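4.3 Recording a Demonstration by Remote Control

Use this procedure to show the arm a pick task with the Treloar hand controller. Each demonstration is saved as one episode.

1. Set the mode switch on the Casteck base to TEACH. The status light turns blue.
2. Hold the deadman grip halfway in. The arm does not follow the controller until the grip is held.
3. Open the fingers fully and bring the wrist to the start pose.
4. Press RECORD, then steer with the wrist view on the left monitor.
5. Approach slowly. Stop before the fingers touch the object and check that the view still shows what you need.
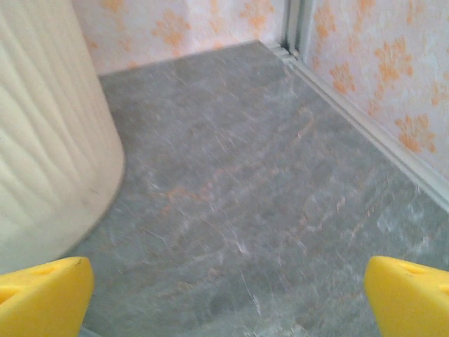
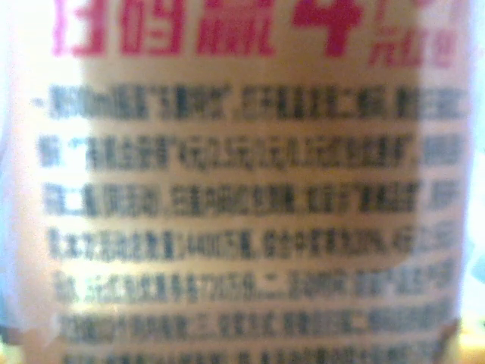 Figure 4-6. Wrist views during teaching. First: fingers apart, with open floor between them. Second: bottle label at very close range.

6. Close the fingers, lift, and move to the drop point.
7. Press RECORD again to end the episode. Enter a task name before saving.

Note: When a label fills the view, small print may blur. Do not use it to judge distance. Use the side view.

CAUTION: Releasing the deadman grip stops the arm but does not open the fingers.

If the monitor shows error 278, the controller has lost its link. Discard the episode and return to step 1.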